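Restringing, part two: cord, knots and a spreadsheet

7 September 2018

The first part of this covered elastic, and several people wrote to say they had given up on elastic years ago. Fair enough. I still use it for anything that has to go over a hand without a clasp, and I still think most failures blamed on the cord are failures of the knot or of the bead holes. So this part is mostly about knots and holes.

Start with the holes. Cheap beads are drilled from both ends and the two bores meet in the middle, more or less. Where they meet badly there is a ridge, and the ridge saws at the cord every time the strand flexes. You can feel it by running a thin needle through and turning it. If the needle catches, the bead needs reaming. I use a tapered diamond reamer by hand, with a drop of water for stone and glass and dry for wood. Four turns from each side, then check again with the needle. A powered reamer is faster and has cracked more of my beads than I would like to list.

Sharp edges at the mouth of the hole matter as much as the ridge. On glass they can be bad enough to cut a fingertip. A light touch with the cone end of the reamer takes the edge off. Do both ends, even the end that looks fine.

The cord I keep in stock comes from Trekov, who sell it on 50 meter spools. Their thickness figures are nominal. I measured the last spool under light tension and it ran a bit thin near the core, enough that a knot tied in the inner turns pulled down smaller than one tied in the outer turns. That would not matter on a bracelet. On a long knotted necklace, where a knot sits between every pair of beads, it shows up as uneven gaps and the occasional knot that slips into a bead hole and vanishes.
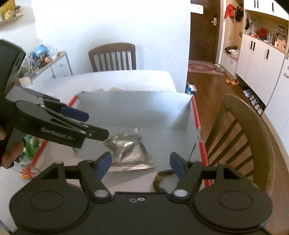 Pre-stretching is the other step people skip. Nylon and polyester both creep under load, and silk does it worst. I cut the length I need plus a third, hang it from a cup hook with a small weight, and leave it overnight. Inger Mikkelsen, who taught the evening class where I learned most of this, used to steam silk first and then hang it. I have tried both ways and could not find a difference, though my sample was small and she has been doing it a great deal longer.

For elastic, the surgeon's knot is still my default. Two wraps on the first throw, one on the second, then pull all the tails and both sides of the strand in turn until the knot seats. Most of the broken bracelets that come to me had a plain square knot with a blob of superglue over it. Superglue makes the cord brittle right at the edge of the knot, and that is where it lets go. A flexible jeweler's cement is better. Let it cure fully before pulling the knot inside a bead - the label says an hour, and I give it a day.

I said there would be a spreadsheet. Every repair gets a row: cord type, spool number, knot, adhesive, date out, date back if it comes back. The job number at the moment is 1447, which sounds impressive until you know I started at 1000. Of the strands that have come back, 16 failed at the knot. Most of the others failed at a bead hole, which is how I came to be so tiresome about reaming. I don't have a good column for how a piece is worn, and that is the obvious gap. Somebody who sleeps in a bracelet is running a different test from somebody who puts it on for weddings.

Marta Ostapchuk asked about wax. I don't wax synthetic cord. On linen I use a little beeswax, drawn through once and wiped off with a rag, to keep the fibers lying flat. Too much and it collects in the holes and picks up grit.

Next part will be crimps, once I have finished testing the Renier pliers against my old pair. The jaws line up better than the old ones did. The spring is too stiff.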